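Dilwyn Meredith
5 June 2022

1/ Spent the morning sorting out the butcher-block table. It had turned into the place where everything gets put down, and I wanted the top back. Writing up what I did, mostly so I can find it again in September when it needs doing over.

2/ First job was taking everything off. Plants on the floor by the window, cloths in one heap, the rest in a box. Then crumbs. I used a dry brush and after that a damp cloth, wrung out hard. Butcher block doesn't like standing water.

3/ There was a ring where a mug had been sitting. I went over it by hand with fine paper, along the grain, and wiped off the dust. It's fainter. I can live with it.

4/ Oil next. I use the Berton board oil, a thin coat, left for 44 minutes because that's how long the radio program was. The can says to wipe off the extra, and you should. The year I skipped that, the top stayed tacky for days and picked up lint from everything.

5/ Second coat after lunch. Two coats is enough for a top that doesn't get cut on. If you chop directly on yours you'll want more than that, and more often.

6/ Then deciding what goes back. The big leafy plant goes at the back edge in its black pot. It's wide and the leaves hang over, so it can spill off that side without getting in the way of anything.

7/ The little succulent stays too. White pot with a gray pattern. I had it on the windowsill all winter and it got leggy, so I cut it back and it came in again as a decent rosette. It gets a small drink when the soil is dry all the way down, and nothing in between.

8/ Toy fruit: it all lives in one clear container now. Oranges, a lemon, a peach, a strawberry. The lid is gone, so I'm not stacking anything on it. I looked at the Trudora boxes with dividers and decided that was more box than some pretend fruit needs.

9/ I'm a big believer in clear containers for toys. Things get put back when you can see what belongs in there. We had a 1000-piece puzzle in an opaque tub and it sat untouched for a whole year.

10/ Someone asked last time about the black cloth. It's an ordinary cloth, I keep it out for wiping leaves. Broad leaves collect dust and the plant does better without it. Support the leaf from underneath with your other hand and go from the stem out.

11/ Still to do: the floor behind the table. The computer tower and the router are down there, along with a coil of black cable and a tangle of white and yellow wires. I have a bag of hook-and-loop ties somewhere. Once I find them I'll label both ends of each wire before I move any of it.

12/ A couple of replies asked about wax on top of the oil. I haven't tried it on this one. I waxed a small board a while back and liked the feel, but it marked as soon as a warm plate went on it. Oil is easier to touch up.

13/ Last one from me today. The front half of the top is clear and I'd like to keep it that way through the week. Picture below.
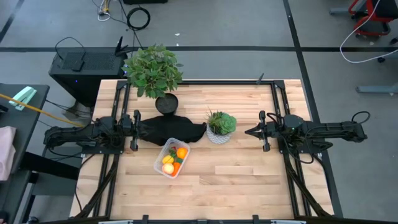

Table with the plants and the fruit back on. Cloth still needs folding.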